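Last updated: May

The hanger has a good reputation it hasn't earned. Oriana Lagos wants me to hang my T-shirts.

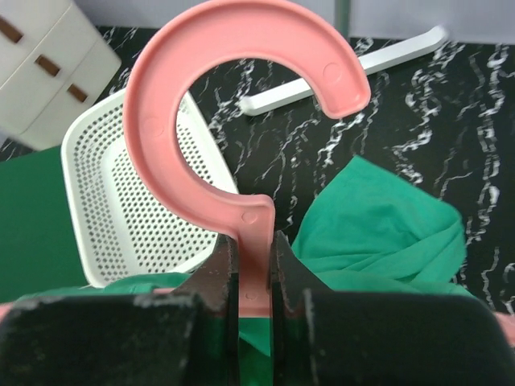
I fold mine, badly, on Sunday. Her Plodow method says a shirt goes from basket to hook in 2 moves.

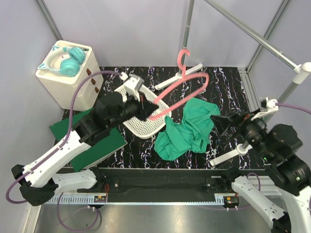

2 min read

I count more. The cloth bunches, then you hunt for the hem.

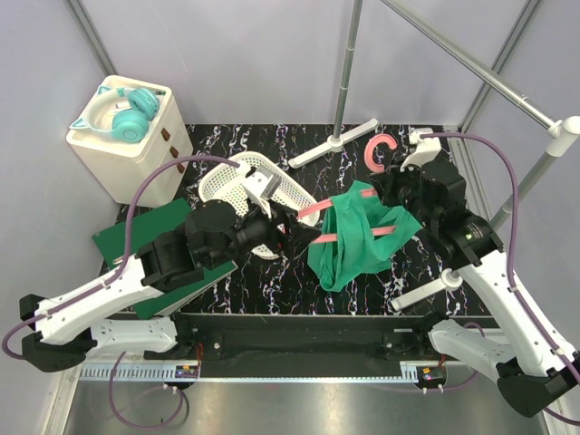
Page 20

Pink plastic doesn't smooth a crumpled green shirt, whatever Pirik's brochure claims. The basket, at least, lets air in through its holes.

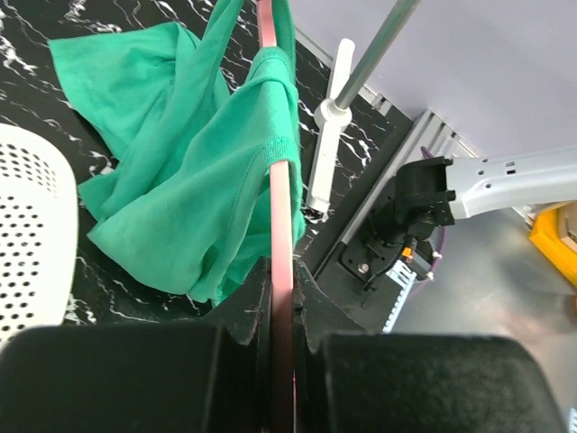
What I'd keep

The basket. Maybe one hanger.

2509 shares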